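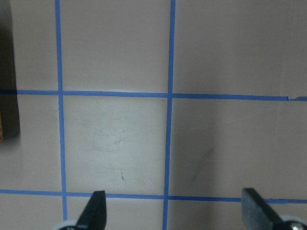
The Town That Still Draws Its Own Map

Every spring, the town of Plendonell prints a new street map on paper and mails it to every address inside the town line. The run this year was 4,000 copies. The map folds to the size of a checkbook, and most households keep it in the same drawer as the takeout menus and the spare batteries.

Plendonell started the map when the county changed its road numbering and the rural routes stopped making sense to delivery drivers. Farm lanes that had gone by a family name for generations got numbers, and some got two. The town clerk's office drew up a sheet showing the old names and the new ones side by side. People asked for more copies, and the sheet has come out every year since.

The current edition lists 442 named streets, lanes, and alleys. Of those, 56 don't appear under the same name on the county's own map. Grecu Road is the one that causes the most trouble. It runs from the grain elevator to the river, stops, and starts again on the other bank, where no bridge has stood since the flood. Phone directions used to send trucks to the wrong half. The paper map prints the two pieces in different colors with a note: "No crossing. Use Narton bridge."

The map is laid out on a grid, lettered across the top and numbered down the side, the way road atlases used to be. Finding a street takes two steps. You look it up in the index on the back, which gives you something like D7, and then you search the square. Older residents do this without thinking. The third graders at the elementary school learn it in a two-week unit each fall, and the first assignment is to find your own house. The second is to write directions from there to the library using only street names and left and right turns.

Teachers there say the second assignment is much harder. Many children know the way by landmarks, such as the dog, the blue house, and the gas station, and have never needed the street names in between. Some parents have the same problem when the homework comes home.

The squares on the Plendonell map each cover a quarter mile, except along the bottom row, where the town line runs at an angle and the squares are cut short. An early edition tried to fix this by tilting the whole grid. Residents complained that north was no longer at the top, and it went back the following year.

Printing is done by a shop in Narton, 12 miles east, that also handles church bulletins and auction bills. The shop uses a heavier paper than it did a few years ago. The old stock wore through at the folds, and the place where the folds met happened to be the hospital. The current fold puts that corner in the middle of the fairgrounds.

Corrections arrive all year. They come by mail, by phone, and on copies of the map itself, marked up in pen and pushed through the slot at town hall. Last year's folder held 200 of them. A good share concerned spelling. Others concerned the exact spot where one road becomes another, a question on which neighbors can disagree strongly. Prunberg Hill is an example. People at the top say the hill begins at the cemetery gate, and people at the bottom say it begins at the creek. The map puts the label halfway between the two and runs it in small type.

The town pays for the project out of the same budget line as the snow notices. Selling ads on the back has come up at several meetings. So far the space has gone to the index, which grows by a few lines each year as new subdivisions fill in west of the highway. The newest of them has nine streets, all named for trees, and two of the names were already taken on the other side of town. The developer agreed to change one. The other now appears in the index twice, with "east" and "west" added in parentheses.

Work on the next edition begins in October, when the leaves are down and it is easier to see where the lanes go. A town employee drives each new road with a clipboard and checks the signs against the list. Extra copies of this year's map are in a box by the front door of town hall, next to the dog license forms.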